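Knitted dishcloth

A knitted dishcloth is a small cloth made by hand or by machine from yarn and used for washing dishes, wiping tables and similar work in the house. In the Skernia valley it is also called a "griris", after the village of Griris, where such cloths were sold at the July market.

Material and making

Most dishcloths are knitted from cotton yarn, which takes up water well and can be washed at high temperature. Linen is also used, but it feels stiff in the beginning. Wool is not common, as it shrinks and becomes thick in hot water.

The simplest pattern is garter stitch, in which every row is knitted in the same way. The Janlow pattern begins in one corner with 2 stitches and grows to 61 stitches at the widest point, and then decreases again to the opposite corner. The result is a square with a row of small holes along the border. 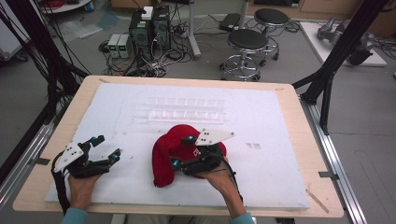 A red knit cloth, bunched up.

Knitted fabric is made of loops, so it stretches more than woven fabric and does not keep a sharp fold. For this reason dishcloths are often hung from a loop at the corner.

Use and care

White cotton cloths may be boiled for eight minutes at 100 °C. Colored cloths should be washed separately the first times, especially dark red and blue ones, because the dye can run. A cloth must dry fully between uses, otherwise it gets a bad smell.

In Llanos, old dishcloths are unraveled and the yarn is used again for pot holders.

See also: Garter stitch, Pot holder, Tea towel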